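**Pernwood – Floor Marking and Tidying Assistants (2 positions)**

Pernwood invites applications for two assistants to keep the work areas of its Cultthorpe building clear and properly marked. Each position is for 3 months, beginning in November, at $1,967 per month.

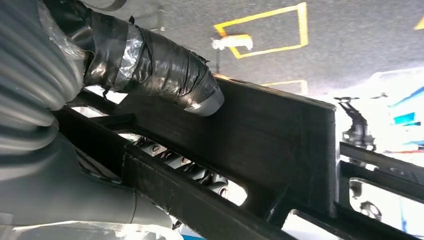 Assistants report to Zulema Urrutia. Duties include replacing worn floor tape and returning small items to storage. Applicants should be comfortable working at floor level – an outline in yellow tape on a speckled gray floor, with a small white item lying inside it, is typical of the areas to be checked.

Apply in writing to Maximiliano Aravena, Room 44.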